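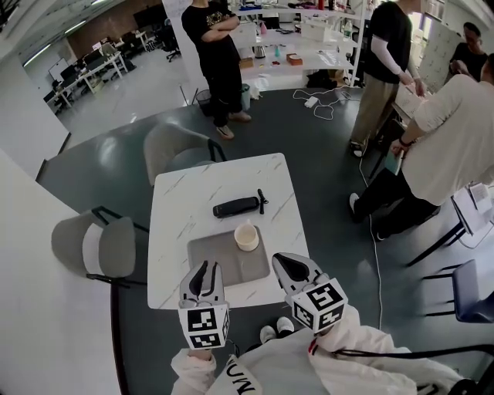

White square table with gray veining, with tray and cup.

Prakance Tabletop Care Cream
Item no. 711
Bottle size: 11 fl oz
Made by Fullar

Prakance is a cleaning and care cream for light-colored tabletops. It can be used on polished marble, on sealed stone, and on marble-look tops with a hard finish. It takes off coffee and tea rings, grease, hand marks and the dull film that builds up when a table is wiped with dish soap every day. It leaves a thin protective layer that makes the next spill easier to wipe up.

The cream has a light smell that goes away once the table has been buffed. It contains no bleach and no vinegar. Do not mix it with other cleaners.

What it will not do
Prakance does not fill scratches or chips. It does not remove etching, the dull spots left when lemon juice, wine or vinegar sits on real marble. Those spots are damage to the stone itself and have to be polished out. If you are not sure whether you have a stain or an etch mark, run a fingertip over it under a low light. An etch mark often feels slightly rough and looks lighter than the top around it. A stain usually looks darker.

How to use
Clear the table and brush off crumbs and grit. Wipe the top with a damp cloth and dry it. Shake the bottle, put a small amount of cream on a soft cloth and work it over the top in overlapping circles. Do one half of the table at a time. Leave the cream on until it looks hazy, then buff with a second cloth.

Wait 24 hours before you put anything hot or wet on the top. Light items can go back once the top is buffed. For old rings, repeat the whole treatment the next day. A third treatment rarely makes a difference.

Always test first on a spot that doesn't show, such as the underside of the edge.

Do not use on
Unsealed or honed marble
Waxed or oiled wood
Painted furniture
High-gloss plastic
Surfaces where food is placed directly, unless rinsed afterward

How often
Once a month is enough for a kitchen or break room table in daily use. Side tables and desks can go much longer. Between treatments, a damp cloth and a dry one are all you need. Too much cream gives a streaky top. If that happens, wipe with warm water, dry and buff again.

In the box
One bottle of cream, one application cloth, one buffing cloth. The cloths can be washed without fabric softener. Replacement cloths are sold separately as the Naseri cloth pack.

Storage
Keep the bottle upright, with the cap closed, at room temperature. Cream that has been frozen separates and should be thrown out. We do not ship this item to unheated pickup points in January.

Customer comments

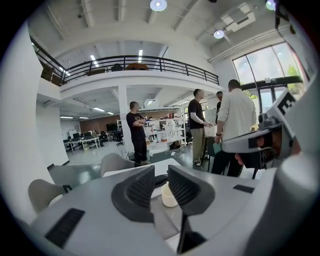
Behrouz Jalali: I bought this for tea rings on a white top and it got all but the oldest one. The instructions should be clearer about how much to use. My first try was far too much and I spent a long time buffing. A blob the size of a grape did half the table the second time. Also, is it safe over the Neltemard sealer, or do I need to strip that first?

Reply from Fullar: You can use Prakance over Neltemard sealer without stripping it, as long as the sealer has fully cured according to its own label. Apply the cream with light pressure. If you plan to add another coat of sealer later, do that before using the cream, or the new coat may not bond. A grape-size amount is right for half of a small table, and we will add it to the label at the next printing.

Shipping and returns
Unopened bottles can be returned with the packing slip. Opened bottles can be returned only if the pump or cap is faulty. Cloth packs are not returnable.

Page updated 2022-12-13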